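Can You Trust the Stars on a Book Review?
For readers ages 8 and up, by Rosalind Oyelaran
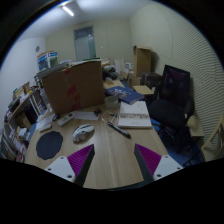
Say you want a book of riddles. You find one online with 114 reviews and nearly five stars. It must be great, right? Maybe. I'd want to see more first.

Start with who wrote the reviews. Some people get the book free if they promise to review it. They might still tell the truth, but would you be rude about a present? Some reviews come from the author's cousins. A few come from people who never opened the book at all.

Then look at what the stars are for. One reader gives a single star because the box got squashed in the mail. That tells you about the box. Another gives five stars and writes "Great!" Great how? Were the riddles hard? Were they funny?

At the library in Wasville, I asked 6 kids to read the same riddle book. It had a high score online. Only 2 of them wanted to finish it, and one said the answers were "dad answers." Six kids can't prove much, of course, but I trust them more than "Great!"

So what can you do? Read a middle review, the kind with three stars. Those people often tell you what they liked and what bugged them. Read a page or two of the book if the store lets you.

And be careful with articles that tell you what to trust — this one too.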